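チケット: 認証エラー 401 が出て、ファイルの同期が止まる
製品: Harness(デスクトップ版)
状態: 対応中

## 最初の報告

お世話になっております。Korkstead の事務所で Harness を使っています。日本語は母語ではありませんので、わかりにくい文がありましたら、遠慮なく聞いてください。

12月に入ってから、共有フォルダの同期が途中で止まるようになりました。ログには次の行が残ります。

```
sync: remote returned 401
sync: retry in 600 s
sync: giving up
```

パスワードは変えていません。ブラウザからは同じアカウントで入れます。困っているのはデスクトップ版だけです。

## 試したこと

- サインアウトして、もう一度サインインしました。しばらく動いて、また止まりました。
- アプリを入れ直しました。変化はありません。
- プロキシの設定を外しました。外したままでも同じエラーです。
- 別のパソコンに同じアカウントを入れました。こちらは朝まで問題なく動きました。

最後の結果から、アカウントではなくて私のパソコンの側に原因があると考えました。

## サポートからの質問への返事

「止まるのは特定のフォルダですか」というご質問でした。はい、`Zamani` というフォルダの中で止まることが多いです。中には社内資料用の画像と表計算のファイルが入っています。小さいファイルは通りますが、大きい画像の順番が来ると待ち時間が長くなり、その後に 401 が出ます。進行の表示は 70% のところで動かなくなります。 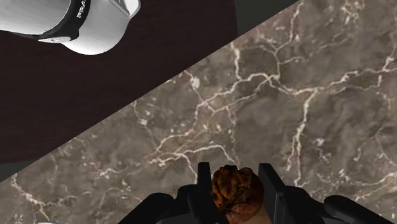 添付:画像(濃い茶色の木の面と、白い円筒形のアーム)

大きい画像だけを別のフォルダに移して同期した時は、エラーになりませんでした。ですから、ファイルが壊れているのではないと思います。

## 追記(22時)

パソコンの時計を確認したところ、正しい時刻より遅れていました。時刻の自動合わせがいつのまにか無効になっていたようです。有効に戻して、再起動しました。

その後、`Zamani` の同期を2回行いました。1回目は最後まで終わりました。2回目は途中で 401 が一度出ましたが、待っていたら自動で再開しました。以前は再開しないで止まりましたので、良くなったと感じますが、完全ではありません。

## サポートからの回答(要約)

認証トークンには有効期限があり、パソコンの時計がずれていると更新の時機を間違えることがある、という説明をいただきました。また、古いトークンが保存場所に残っている可能性もあるそうです。手順は次の通りです。

1. Harness を終了する。
2. 設定フォルダの中の `token-cache` を削除する。
3. Harness を起動して、サインインする。

## まだ確認したいこと

手順の2を行う前に、一つ教えてください。`token-cache` を削除すると、Hedbridge との連携も一緒に切れますか。連携の設定は前の担当者が作ったもので、私の手元には鍵の控えがありません。切れてしまうと、月末の請求書の出力に影響します。

もし切れるのでしたら、先に鍵を新しく発行してもらい、それから削除したいです。切れないのでしたら、明日の朝一番に行って、ログをこのチケットに付けます。

お返事をいただくまで、`Zamani` は手動で上げるようにします。よろしくお願いいたします。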